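# Dastbridge

**Dastbridge** is a small market town on the west bank of the Sorari, a slow brown river that has given the place most of its living and, every so often, a good deal of its mud. The town has 3,588 residents, a number that swells happily on market days, when people come down from the hill villages with cheese, onions and all the news they have been saving up.

## History

The town grew up at a shallow crossing where drovers rested their cattle before the long climb to Trosness. A timber bridge came first, then the stone one that still stands today - a handsome thing with two arches, and a little narrower than modern drivers would like. Wool was the main trade for generations, and many of the tall houses along Simiyu Street still have the wide upper doors through which the bales were hauled.

## Daily life

The market is held every Sunday in the square below the church, and it remains the heart of the week for young and old alike. The town has two schools, a much-loved bakery, and a library in the old wool hall, where the reading room stays warm all winter and the shelves hold 3,000 books, a great many of them on sheep.

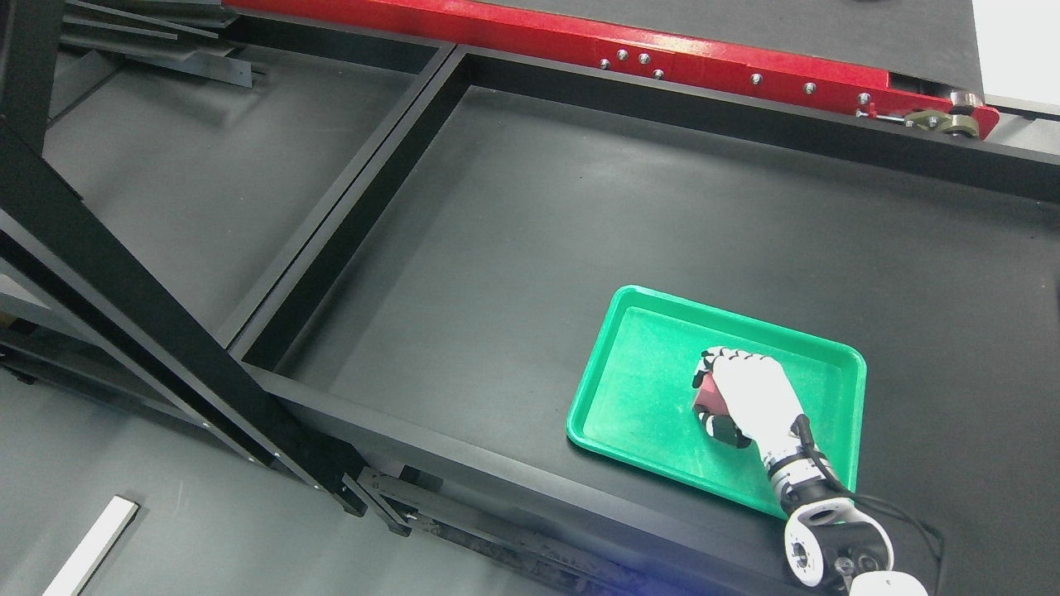
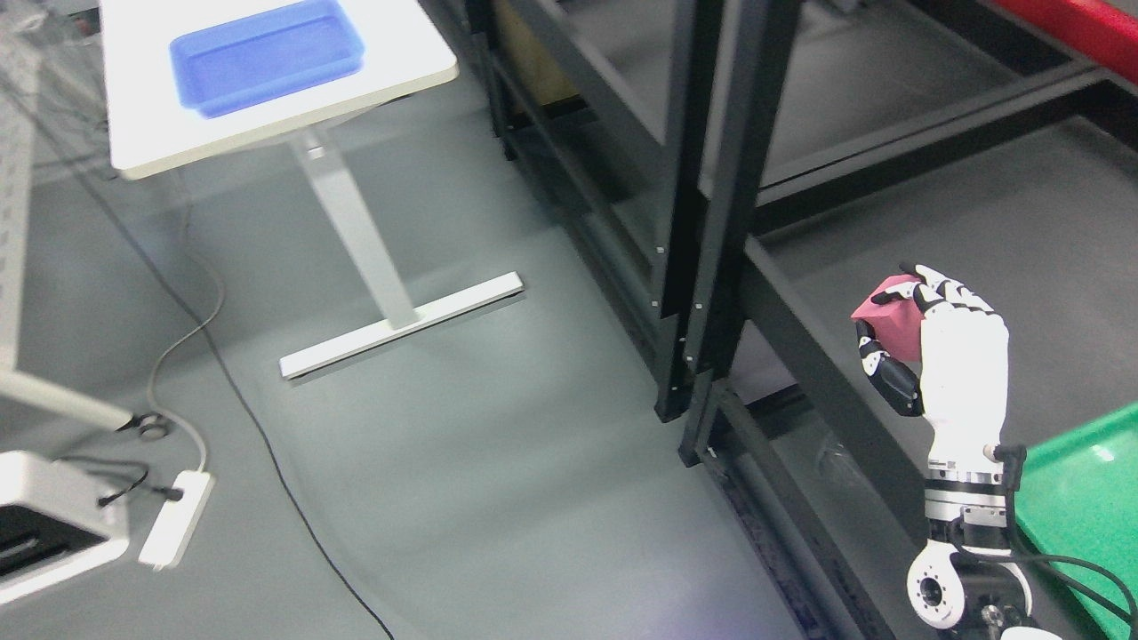 The river path begins behind the library and follows the Sorari upstream through water meadows, which are at their loveliest in May. Walkers bound for Trosness should cross at the stone bridge and keep to the left-hand track, as the lower one is often flooded after heavy rain.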